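Frequently Asked Questions About My Front-End Work

I build web apps for a living, mostly the part you see and click on. Since I started posting my side projects, the same questions keep landing in my inbox, so I've put the answers on one page. Last updated Sunday, February 8, 2026.

Which framework do you use?

For client work, mostly Flernia. It's a small component framework, it compiles down to plain JavaScript, and I know its weird corners by heart at this point. For my own stuff I bounce around (I'm easily distracted by new things!), but when somebody is paying and there's a deadline, I go with what I know.

Should I learn a framework first or plain JavaScript first?

Plain JavaScript. I did it the other way around and spent my first year thinking that half of the language was part of the framework. You don't have to know everything. Get comfortable with functions, arrays, objects, promises and the basic DOM calls, build one small thing with no libraries at all, and then go pick a framework. It'll feel so much easier, I promise.

What is Rezende?

Rezende is my meal planning app, and it's the project I get the most mail about. You put in recipes, drag them onto days of the week, and it makes a shopping list. It began as a way for me to try out offline storage and then got out of hand. It currently has 893 registered accounts, which still makes me giddy.

Is Rezende free?

Yes. There's no paid tier and I don't plan on adding one. Hosting is cheap because nearly everything runs in the browser, and the server mostly just keeps copies of people's plans.

Does it work offline?

It does! The app keeps a local copy of your recipes and your current plan in IndexedDB, and changes go into a queue that gets sent when you're back online. If you edit the same day on two devices while both are offline, the later edit wins. I tried doing something smarter with merging and it confused everyone, me included, so I took it out in September.

Why is there a limit on recipes?

The limit is 1,000 per account. Past that, the search box got noticeably laggy on older phones, and I'd rather have a limit than a slow app. Only one person has ever bumped into it and they were importing an entire cookbook collection, so I think we're fine for now.

Can I use my own photos on recipes and the home screen?

Sure. JPEG, PNG and WebP all work. Photos get resized in the browser before they upload, so don't worry about shrinking them yourself. I'd go for landscape shots for the home screen, since the banner is wide and short and it'll chop the top and bottom off anything tall.
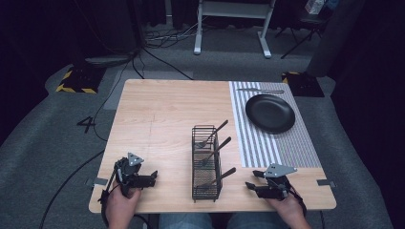 Black plate on a striped placemat, with the forks in their wire basket.

Do you write tests?

Yes, though not as many as I should. I test anything that touches money, dates or syncing, and I've got a handful of browser tests that click through the main screens. For Rezende that's 37 browser tests, and they run every time I push. I don't bother testing that a button is blue.

How do you handle state?

Usually with as little machinery as I can get away with. Most components can look after their own state, and if two of them need to share something I move it up to the parent. I only reach for a store when I catch myself passing the same thing down through four or five layers. Flernia has a built-in one that's fine for this. People get into real fights over state libraries and I've sort of stopped following along.

Form values are where I see folks get stuck the most. My approach is to keep what the user typed as plain strings until they hit save, and convert to numbers and dates right then. If you convert on every keystroke, you get those awful fields where the decimal point vanishes while you're typing. Drives me up the wall.

My page loads slowly. Where should I start?

Open the network tab, sort by size, and look at the top of the list. Nine times out of ten it's images or one huge library you're using for a single function. On one project I found a date picker that added 681 kilobytes to a page with a single date on it. We swapped it for the browser's own date input and went to lunch early.

After that, check your fonts. Do you need all those weights? (You don't.)

What editor and hosting do you use?

My editor changes every couple of years, so whatever I write will be out of date. For hosting I use Jasden. Deploys are quick, the logs are readable, and rolling back to an older version is one click. The dashboard is kind of ugly and their documentation on custom headers needs work. Nobody's paying me to mention them.

What about Bramumico?

Oh boy. Bramumico was my attempt at a drag-and-drop form builder, and it's on hold. The dragging part was fun and the accessibility part was really hard, and I wasn't willing to ship something you couldn't use with a keyboard. The code is still up if you want to poke around, but please don't put it in production. The validation module is the one part I'm happy with, so steal that if it's useful.

Do you do accessibility checks on client projects?

Always, and it's in the price. I go through every screen with the keyboard only, then again with a screen reader, and I zoom to 200 percent to see what falls apart. Automatic checkers are good for catching missing labels and poor contrast, and I run those too, but they'll happily pass a menu that nobody can get out of.

Can I hire you?

Maybe! I take on small to medium projects, usually one at a time. Send me a few lines on what you're building, what already exists, and when you need it. A link to the current site helps a ton. If I'm booked I'll tell you right away so you're not left hanging.

Will you fix my WordPress theme?

Sorry, no. I haven't touched one in years and you'd be paying me to look things up.

I found a bug in Rezende. Where do I report it?

Use the "Something's broken" link in the app's menu. It attaches your browser version and the last few error messages, and that saves us both a lot of back and forth. If the app won't open at all, use the contact form on this site and tell me which browser and device you're on. I read everything, usually in the evening, and I'll write back once I've had a chance to try it on my end.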